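Okay, lunch bag thread, as promised to everyone who asked at work! 🧵

1/ After a whole winter of soggy plastic bags I finally have a proper insulated tote. Silver lining, big open top, red and white so I can find it anywhere. I am far too happy about this bag.

2/ Groceries getting sorted on the mat before the cooking starts. Onion, cherry tomatoes still in their clamshell, and the bowl of red stuff that makes everything better.

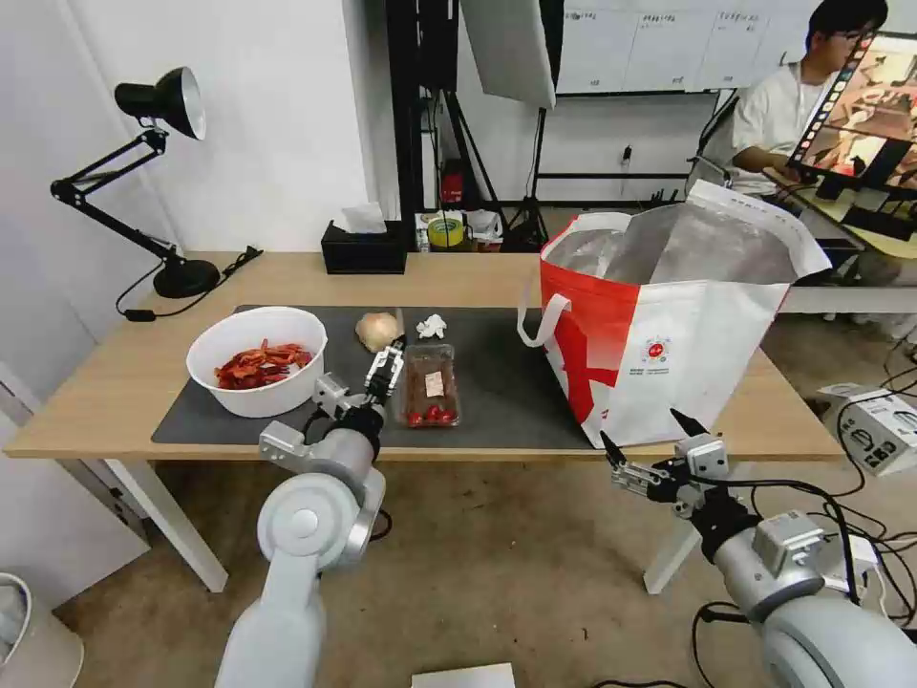 No. 5

3/ (Yes, I number the lunches. This is the fifth one and I plan to get to 100.)

4/ Diễm Bùi asked why I put everything out on the table first. I like to see it all! If it stays in the bag I forget the tomatoes, and then I find them on Friday and they've gone a funny colour.

5/ The tote stands up by itself while you load and unload, which my old one never did. Cold things at the bottom, onions on top, bread wherever it'll fit. Trí Phùng packs his the other way round and we've agreed to disagree.

6/ Also, a dark grey mat on a pale table is my favourite cheap kitchen upgrade. Wipe it, roll it up, done. Onion skins show up right away so you don't miss any.

7/ Same corner again, with a lot less on the mat. Look at the red in that bowl!! My favourite colour in any kitchen, eh. 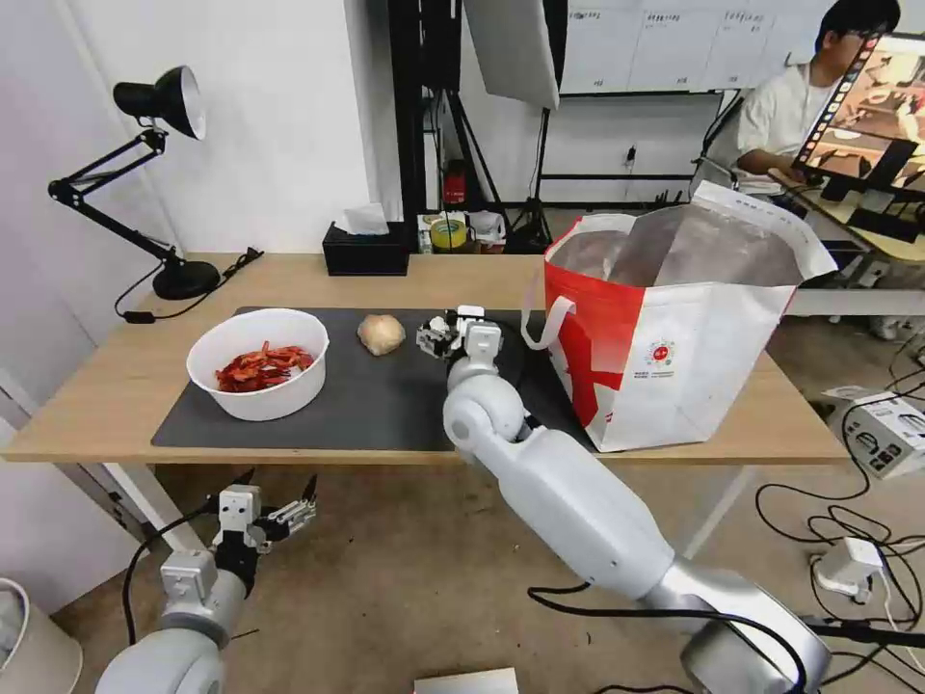 Bowl on the left, tote on the right

8/ Quyên Huỳnh wants the noodle recipe that goes with all this. It's coming, I just have to measure things for once instead of tossing them in by the handful. Give me 2 days.

9/ If you've got a tote you love, please tell me how you clean the lining, especially down in the corners. I've been using a damp cloth and a bit of dish soap and I feel like there's a better way.

10/ Lunch no. 6 will have mushrooms. Thiện Kim, you've been warned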